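Gondside Workshop — Monthly Bench and Toy Block Check
Building: Tanier, ground floor, room 19
Checked by: Robel Lencho
Signed off by: Miklós Orbán
Date: Nov 5, 2021

Ratings used: OK, Watch, Fix, Not checked. Comments follow each item. Anything rated Fix gets a line in the list at the end.

1. Floor and walkways
Clear path from door to bench: OK
Mats flat, no curled corners: Watch
Comment: The mat by the sink has started to lift on the door side. I pressed it down and it stayed down while I was in the room. Look at it again next month. If it is up, replace it, don't tape it. We taped the last one in June and people caught their shoes on the tape.

Spills and dust: OK
Comment: Swept before I got there.

2. Lighting and power
Overhead lights all working: Fix
Comment: One tube out over the shelves. Bench lighting is fine. I left a note with the front desk.

Cords off the floor: OK
Outlet covers in place: OK
Extension cords in use: OK, none
Comment: There was one in the last report. It has gone back to the store room and should stay there.

3. Metal tables
Legs level, table does not rock: OK
Bolts tight: OK
Comment: Quarter turn on two bolts at the rear left leg. The rest didn't move.

Perforated tops free of burrs: Watch
Comment: I ran a cloth over the tops and it snagged once, close to a corner. I filed the spot and it passed the second time. The blue finish is worn there now. Appearance only, but bare metal can rust if people keep putting wet cups on it — please use the side table for drinks.

4. Wooden boards
Surface smooth, no splinters: OK
Seams between planks closed: OK
Comment: I checked every seam with a fingernail and then with a 200 mm steel rule on edge. No gaps, no step from one plank to the next. The darker streaks that somebody wrote up last time are in the grain. They are not stains or cracks and don't need to be reported again.

Front edge: OK
Comment: Eased with fine paper in June and still good. The front is where hands and sleeves rub, so keep it on the list.

Board sits flat on the table: OK
Comment: Pushed down on each corner, no movement.

Cleaning: OK
Comment: Damp cloth, then dry cloth. No spray polish. It leaves the wood slick and the small blocks slide when you set them down. 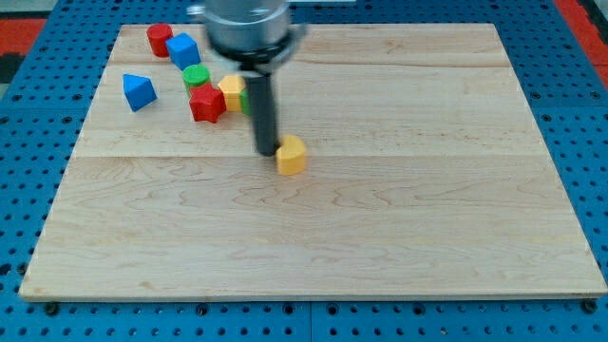

5. Blocks, loose pieces
Chips, cracks or sharp edges: Watch
Comment: The shapes with points wear first. Stars and prisms get knocked on the tips, and the hearts get it on the bottom point. One star in the spare tub has a rough tip. I could feel it but it did not scratch. Cubes and cylinders passed without any remarks.

Color coming off: OK
Comment: Rubbed a sample from each tub with a white cloth, clean every time.

Sorted and counted: Fix
Comment: The tub sheet says 59 pieces across the three tubs. I counted twice and got two short both times. Check under the shelves before ordering. Wibisono only sells them by the set of 25, so we would end up with a lot of spares for the sake of two.

Small parts kept away from the under-threes' room: OK
Comment: Lids on, tubs on the second shelf. Keep them there.

6. Storage
Shelves fixed to the wall: OK
Heavy items on the bottom: Fix
Comment: A full Honard toolbox was on the top shelf. I moved it down myself, but whoever uses it needs to be told. This is the second time it has been written up.

Labels readable: OK

7. First aid and fire
First aid box stocked: Watch
Comment: Low on small bandages. Everything else is there and in date.

Extinguisher gauge in the green: OK
Exit sign lit: OK
Exit door opens freely: OK
Comment: Sticks a little at the top in damp weather. Opened on the first push this time.

Eyewash bottle: Not checked
Comment: The cabinet was locked and I didn't have the key.

To do
Replace tube over the shelves — front desk
Find or replace two blocks — Robel
Toolbox stays on the bottom shelf, sign to go up — Miklós
Small bandages, one box — Robel
Eyewash bottle, check when the key is back — Robel

Note from Miklós Orbán: Read and agreed. Take the star with the rough tip out of the tub now and throw it away, then change the tub sheet to match. The spare key for the cabinet is in my desk, top drawer.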